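The Cable That Wouldn't Let Go

I've been writing about robots for years, and I still get nervous when one goes near a network rack. So when the folks at Morkex invited me to their Derkbridge lab to hear how their patching robot took a customer offline, I was in the car before lunch!

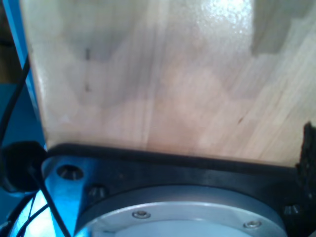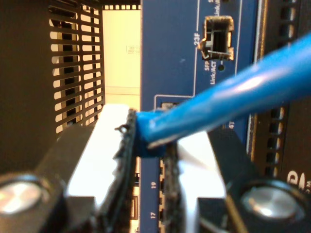

By Guminia Staff Writer

The robot is called Maurya, and it has one job: plugging and unplugging network cables so a person doesn't have to drive out at 3 a.m. It had done 700 swaps in testing without a hitch. Then one night in March it squeezed a connector boot, pulled, and the little latch didn't release. Maurya kept pulling (of course it did). The force limit was set at 300 newtons, a number left over from a different job, when it should have been way lower. Out came the plug, along with a good chunk of the port, and 200 people lost their phones until morning.

What got me was the log. The wrist sensor had flagged the extra load 2 times, and the software filed both under "cable drag" and carried on. Now any flag stops the arm cold and pages a human. I watched it quit three times in an hour over nothing much, and the engineers groaned every time. I'd still take the groaning.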